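Subject: Re: [skevport-users] planner takes forever near big props, then gives up
List: skevport-users
Wednesday, 9:40 pm

> We've moved our tabletop scenes over to the new Skevport planner and
> anything with a tall object on the bench is now hopeless. Small stuff is
> fine. Put something bulky beside the target and the planner burns its
> whole budget, then returns NO_PATH. Bumping max_samples from 1000 to
> 2000 only makes it fail slower. Is the collision checker broken, or are
> we holding it wrong?

Bit of both, I reckon! I spent most of Wednesday arvo on what sounds like the same thing, so let me save you some grief.

First thing to check is what your props look like to the collision checker, which can be miles away from what the renderer draws. If the mesh came in through the Zirkau importer with default settings, it gets wrapped in a single convex hull. Fine for a mug. For anything with a hose or a handle hanging off it, the hull fills in all the air between the bits, and your lovely open workspace becomes one fat invisible lump. Mine was the brass sprayer in the Cusinis kitchen set (gorgeous asset, absolute pig to plan around).

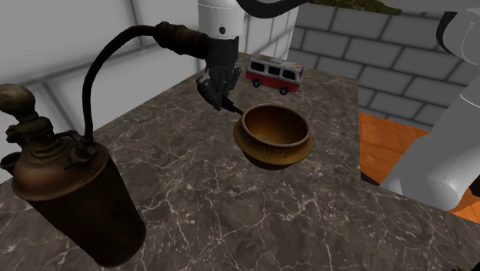 Gripper over the brass bowl, sprayer on the left with its hose arcing over.

With the hull on, the goal pose sat inside the sprayer's collision shape, so of course there was no path. More samples won't help you there, the goal gets rejected before the tree has grown at all. The log does mention it, but only at verbosity 3, which I'd call a bug in its own right.

What I did:

Set collision_shape to decompose on the offending prop and leave everything else alone. I tried it on the whole scene first and the load time was woeful. The little toy bus behind the bowl doesn't need it, a box is plenty.

Then drop the padding to 2 mm for the last bit of the approach only. The default is generous, and with a rolled rim on the bowl you want to get in close without the checker having kittens.

Also, if you're on the Pollock branch, the padding colour overlay is drawn from the previous planning call, so it can look right while being one call stale. That one cost me a good hour and a fair bit of swearing. Hit refresh before you believe it.

After all that I put max_samples back to 1000 and it's been finding a path on most seeds. I still get the odd silly one where the elbow swings out wide for no reason I can see. I suspect the smoother, but I haven't dug into it yet.

Could you post your importer config and a verbosity 3 log? If the goal check passes on your end then it's a different problem from mine and I'd be keen to see it.

Cheers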